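Section 4. Preparing Knit Garments and Running the Press Cycle

This section applies to the Jilwood flatbed garment press with the Borden control panel. Read Section 2 (Electrical Connection) before continuing. The press must be on a level stand and connected to its own outlet.

4.1 Sorting and laying out

1. Read the care label on each garment. Set aside anything marked "do not iron."

2. Sort by fiber, then by weight. Cotton and cotton blends can share a batch. Process wool, acrylic, and stretch knits separately.

3. Empty all pockets and close zippers. Metal parts must not touch the upper plate.

4. Spread each garment on a flat, clean surface before moving it to the press. Pull from the corners and seams. Do not pull on the neckband.

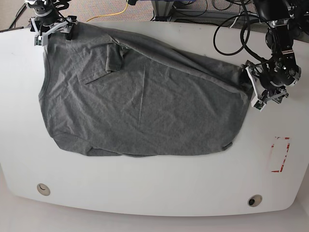

5. Smooth the fabric by hand from the center toward the hems. Small wrinkles may remain. Folds that double the fabric must be opened out.

Note: Heather and mélange yarns often contain polyester. If the label is missing, treat the garment as a blend and use the Medium setting.

4.2 Filling the water tank

1. Set the main switch to OFF.

2. Lift the tank cover and remove the strainer. Rinse the strainer under the tap.

3. Pour in 600 ml of distilled or demineralized water. Do not add starch, fragrance, or descaler to the tank.

4. Refit the strainer and close the cover until it clicks.

CAUTION: Do not overfill. Water above the MAX line can reach the heater terminals.

4.3 Setting the temperature

1. Set the main switch to ON. The red lamp lights.

2. Turn the selector to Low, Medium, or High. Low is for acrylic and nylon, Medium for blends and wool, High for cotton and linen.

3. Wait for the green lamp. Warm-up from a cold start takes around 4 minutes.

4. Test the setting on an inside seam allowance or the back of the hem. Lower the plate for two seconds, raise it, and check for shine or color change.

Fleece-backed and brushed knits need extra care. Place a dry cotton cloth between the fabric and the plate, and use steam with light pressure only. 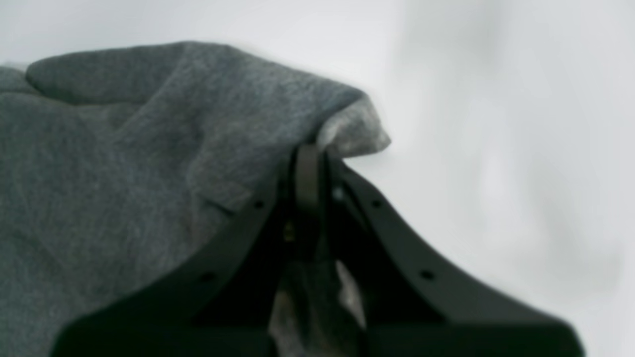 Full pressure flattens the nap, and the mark may remain after washing. If the pile has been crushed, raise the plate, apply two short bursts of steam, and brush lightly in one direction once the fabric has cooled.

4.4 Pressing

1. Place the garment on the lower board with the seams clear of the plate edge.

2. Lower the handle until it locks. The timer starts on its own.

3. When the tone sounds, raise the handle fully. Keep hands away from the front vent.

4. Let the garment cool on the board before folding. Knits moved while hot can stretch out of shape.

If error code 1065 appears, the plate has stayed closed too long and the heater has shut off. Raise the handle, wait for the panel to clear, and restart at step 1. For code 1472, unplug the press and contact a Marulanda service center.

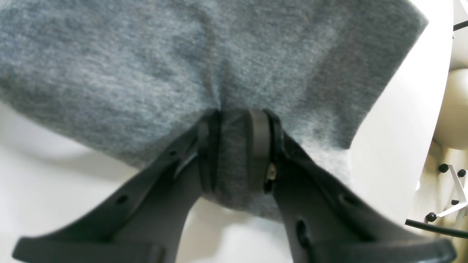

Text: Adhiambo Massawe
Technical review: Cristian Ayala
Revised October 24, 2025

4.5 After use

1. Turn the selector to Low and set the main switch to OFF. Unplug the press.

2. Leave the plate open until it is cool to the touch.

3. Drain the tank through the rear plug. Do not store the press with water in it.

4. Wipe the plate with a damp cloth. Remove fiber residue with the Brirness cleaning pad supplied. Do not use steel wool.

Descaling is described in Section 6.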